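Usamos cookies propias y de terceros para recordar tu cesta y saber qué páginas se leen. Si sigues navegando, entendemos que te parece bien. Aceptar | Configurar

Mochila Urneck gris carbón, la de todos los días

Por Alina Jitaru

Llevo vendiendo mochilas desde antes de tener tienda online (empecé con un puesto en el mercado, entre quesos y bombillas), y reconozco que con la Urneck tardé en decidirme. Me llegó una muestra, la dejé colgada detrás de la puerta del almacén y allí estuvo semanas, hasta que se me rompió la cremallera de la mía y la cogí sin pensarlo mucho. ¡Y hasta hoy! Voy con ella a la papelería, a la imprenta, a casa de mi madre con dos tarteras dentro, y ya la he metido en el catálogo con todas las de la ley.

Es gris carbón, un gris oscuro que combina con casi todo y que disimula bastante el polvo del metro. Sé que muchos me pedís colores alegres, y los hay, pero si me preguntas cuál se vende, se vende esta. La forma es sencilla: redondeada por abajo, más estrecha por arriba, con una costura negra que va haciendo la curva en la parte baja. Me gusta que no lleve letras enormes en medio de la espalda — manías mías, ya lo sé.

En la parte de arriba hay un lazo negro, fino, y yo lo uso para colgarla del gancho de la cocina. Las correas son negras también y se ajustan con hebilla. Cuando la estrenas vienen larguísimas, así que dedícale un minuto delante del espejo con la mochila cargada, que vacía engaña muchísimo.

Qué cabe y qué no cabe

Dentro llevo normalmente tres o cuatro libretas, el estuche, el cargador, una botella pequeña y la chaqueta fina hecha un rollo. Con eso va llena pero cierra sin pelearse. Si le añades un portátil grande, la chaqueta se queda fuera, te lo digo ya. Mitsuko Yoshida, que me compra para las clases de encuadernación, la llena de papel hasta arriba y dice que le sobra sitio, aunque yo la he visto cerrarla con la rodilla...

El truco para las libretas es meterlas de canto y con la más rígida pegada a la espalda. Las blandas, delante. Y los bolígrafos, por favor, en un estuche: sueltos acaban todos en el fondo, en la parte redonda, y hay que meter el brazo hasta el codo.

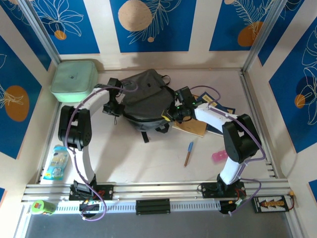 Valladolid, 9 de febrero de 2023

Actualizo la ficha porque ya tenemos reposición: han entrado 35 unidades en gris carbón y de momento no sé cuándo vendrán más (en abril, me dice el distribuidor, pero el distribuidor también me dijo Navidad). El precio sigue igual, 90 euros con el envío incluido a la península. A Baleares y Canarias escríbeme antes y te lo calculo, que cada isla es un mundo.

Las libretas que ves al lado son de papelería normal y corriente, una de tono kraft y otras azul marino con etiqueta amarillo pálido. Con la mochila no vienen, que luego me escribís preguntando dónde están. Tumbada sobre la mesa se le hace un pliegue en diagonal en la tela; a la mía también le pasa y con algo de peso dentro se estira bastante.

Si lo que buscas es un conjunto para el curso, las libretas azul marino me las puedes pedir por separado, en papel liso o pautado. Las de tapa kraft se me agotan cada dos por tres. Te apunto en la lista y te aviso, sin compromiso ninguno.

Cómo la cuido yo

Lavadora no. La vacío, le doy la vuelta sobre el fregadero (salen clips, migas, una vez salió un pendiente que daba por perdido) y le paso un paño húmedo con una gota de jabón neutro. La dejo secar abierta y a la sombra. Para las correas uso un cepillo de dientes viejo, y en la hebilla insisto un poco más, que ahí se mete de todo.

Si la guardas una temporada, rellénala con papel de seda o con un par de camisetas, así no pierde la forma por abajo. Y las correas recogidas dentro, no enrolladas por fuera: enrolladas cogen un rizo muy feo que luego cuesta quitar.

Lo que me preguntáis por correo

Abelardo Salinas me escribió para saber si le valdría a su hijo, que empieza el instituto. Le dije que sí, pero que probara a subirla bien en la espalda, porque a los chavales les encanta llevarla por las rodillas. Para un niño de primaria la veo grande; ahí os mandaría mejor a la Unelska, más bajita y que pesa menos.

También me preguntáis en qué se diferencia de la Brandthorpe. Pues la Brandthorpe es más cuadrada, más de oficina, y se aguanta de pie sola. La Urneck es más blanda y se vence hacia un lado si la dejas medio vacía en el suelo. A mí eso me da igual, pero a una clienta, Nermin Dağdelen, la ponía tan nerviosa que me la cambió a los dos días, y tan contenta. Los cambios los hago sin problema, siempre que venga sin usar y con su bolsa de tela.

¿Impermeable? No, y no te voy a contar otra cosa. Una llovizna de camino al autobús la lleva bien. Para un chaparrón en condiciones tengo la funda Heydari, que se pone por encima y se guarda en nada.

Para pedirla

Referencia 334, color gris carbón. La añades a la cesta o me mandas un mensaje, como te sea más cómodo. Los pedidos de antes de comer salen esa misma tarde, y si es para regalo ponlo en las observaciones y te la envuelvo con papel bonito (¡tengo uno nuevo de limones que me chifla!). Si prefieres verla antes, pásate por la tienda y trae tus propias cosas para probarla cargada. Tengo una en el gancho de la entrada, la segunda empezando por la puerta.

Contacto: escríbenos desde el formulario de la tienda | © 2023 | Volver arriba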